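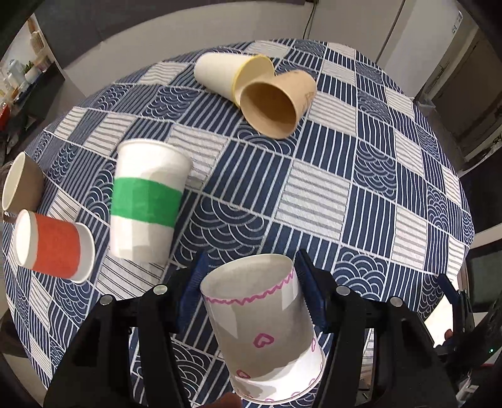 Sânziana Bogdan thinks I have been too kind to Trullalance. She read a draft of this review and wrote back that any tool claiming to make teaching a robot "as natural as using your own hands" should be graded on whether it leaves you with any hands at the end of the day. Her thumb, she added, still clicks.

I take the point. Mine clicks too, but only on damp mornings.

Trullalance Hand Gripper, second version
Reviewed by Ravindran Mudaliar
Thursday, December 11, 2025

For those who have been spared the sales pitch, the Trullalance is a gripper you hold and squeeze yourself. A camera rides along and records what the gripper sees, where it goes and how far the jaws close. You do the job enough times, feed the recordings to a training run, and a robot arm wearing matching jaws is supposed to pick up your habits. It picks up all of them. I will come back to that.

I bought mine to replace a Breathnach remote-control setup, the kind where you sit at a pair of small leader arms and a pair of bigger arms across the bench does what you do, a beat later and with less conviction. The Breathnach is a lovely piece of engineering and I never once enjoyed using it. Picking up a spoon felt like posting a letter through somebody else's door with a fishing rod. On a good afternoon I could record 9 usable demonstrations before I wanted to lie down.

With the Trullalance the first afternoon produced a good deal more than that, and I was standing up for all of it, which my doctor will like. You see the object right where your hand is. You feel it, a little, through the linkage. If you're about to crush something, you know before the software does.

Paper cups are where this matters. They weigh nothing, they roll, and they have strong opinions about being squeezed. I use a mixed lot, some with colored bands or rims, a brown one or two, and one white cup with hearts drawn on it in magenta, which I've come to regard as staff. Our task was dull on purpose: cups scattered on a table, many lying on their sides, to be gripped and stood upright. With the Breathnach I flattened a sleeve of them in a morning. The ridged blue pads on the new jaws hold a cup at a pressure I'd call polite, and they'll cope with it sitting at a slant, which the old smooth pads would not. The old pads treated every cup as a bar of wet soap.

I recorded 334 demonstrations for the final set. Here is what I learned about the tool along the way, mostly by complaining.

The grip is built for a large hand that never gets tired. Squeezing is fine. Holding a squeeze while you turn your wrist over to set a cup down is less fine, and doing it all day is how Sânziana got her thumb. A softer return spring is sold as an extra. It should be in the box.

Calibration takes 6 minutes if you follow the manual and two if you follow the note somebody posted on the Dondulbridge user forum. The results matched every time I compared them. I have stopped following the manual.

Tracking is good over a busy surface. I'd expected the patchwork tablecloth, all navy blocks, stripes and wavy arcs, to upset it. It did better there than on my plain white desk, where it drifted like a guest looking for the bathroom. If your lab is tastefully bare, buy an ugly cloth.

The review screen deserves a kind word. You can scrub through a recording, mark the start and end of the grasp, and throw out the bad ones with a single key. I threw out plenty. The key has no confirmation step, so I also threw out a few of the good ones.

Then there's the matter of habits. I hesitate before I grab things. I had no idea. It took a trained arm to tell me, by reaching for a cup, stopping a finger's width short, apparently reconsidering its career, and then closing its jaws. It did this every time. I'd put that pause into the data with my own right hand, and no setting will take it out. I recorded a fresh batch in January with the hesitation trained out of me by force of will, and the arm got quicker. It also got ruder.

Battery life is adequate. The carrying case is excellent, better than the one my camera came in.

Compared with the others I've tried: the Kaltham is lighter and easier on the wrist, but its jaws flex, and a flexing jaw tells the recording one thing and the cup another. The Breathnach still wins for anything hot, heavy or out of reach, or for cases where the exact limits of the real arm matter, since a human wrist will happily perform moves a robot's can't. I've kept mine for that.

At 2,000 dollars the Trullalance costs less than a quarter of what the Breathnach did. I'd buy it again, with the softer spring, and I would send Sânziana one too if I thought she'd open the parcel.

Four stars. She says three.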